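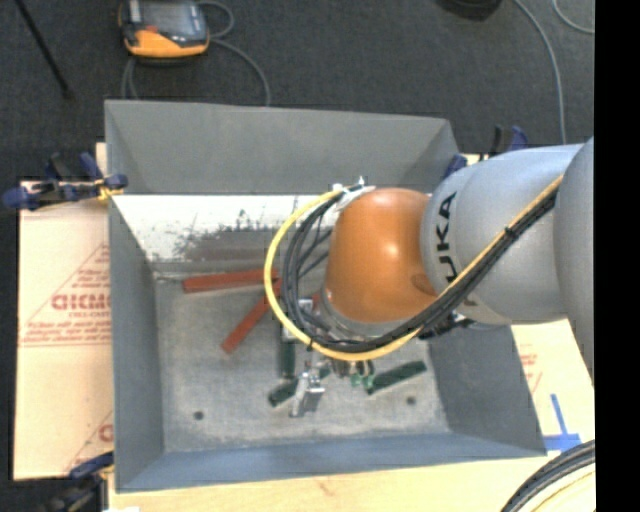
Galberg sorting depot to take small metal offcuts from August

Residents and trades in the Galberg district will be able to drop off short metal bars and offcuts at the Plerngate depot from August, following changes to the way the site receives small scrap.

Material brought to the depot will be tipped into open grey bins with sloping metal walls, where loose pieces are picked out and separated before being sent on. Red and green bars are among the items handled in the bins.

"Short lengths have always been awkward for us, and many people have been putting them in the household bin," said site manager Shahla Jalali. "We would much prefer to receive them at the counter."

The depot expects to handle more than 4000 kilograms of short pieces in its first season. Items must be no longer than 800 millimetres and free of oil, timber and plastic fittings. Loads over 82 kilograms should be booked in advance through the depot office. Smaller quantities may be left at the Platar Road entrance during opening hours, from 10 am.

Jarrah McKinnon, who oversees recycling programs for the district, said schools and community workshops would be able to collect suitable pieces free of charge on application.

Painted bars will be accepted without stripping. Aerosol cans, gas bottles and batteries will continue to be received at the hazardous materials bay. Enquiries may be directed to Farzad Khosravi at the depot office.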